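Learning to write in my third language

1st June

When I moved to Eltora, I could read English well, but I was afraid to write it. At school we learned long words and rules for letters to a bank. I never learned how to tell a neighbor that her bicycle is blocking the door. In January I decided to write one page in English every evening, and I want to share how it is going.

Why a notebook

I tried Memix first. It is a language app, and it gave me 293 points for matching words to small drawings. I enjoyed the points very much, but after two weeks I still could not write a simple note. So I bought a thick notebook with a green cover and started to write about my day. The first pages are hard for me to read now. Every sentence begins with "I", and in many places I forgot "the", or I put it where it does not belong.
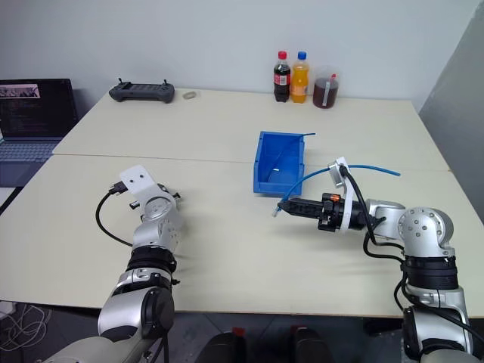
What I do about articles

My first language has no "a" and no "the", and I think I will make mistakes with them until I am old. What helps me a little is copying. I take a short paragraph from a novel, read it two times, close the book and write it again from memory. Then I compare with a red pen. Last month I copied from a detective story in this way, and the red marks were mostly on small words. The long words were almost always correct!

Keeping a word list

At the back of the notebook I keep words that I want to use. The list has 664 words today. Some of them I have never used in a real conversation, for example "drizzle" and "stubborn", although I like both of them. When I use a word with another person, I put a small dot next to it. "Errand" has the most dots. I use it at the bakery, at the post office and on the phone with my landlord.

Next I want to try letters on paper. I already bought stamps, and I have a draft of the first one, with three words crossed out on the first line.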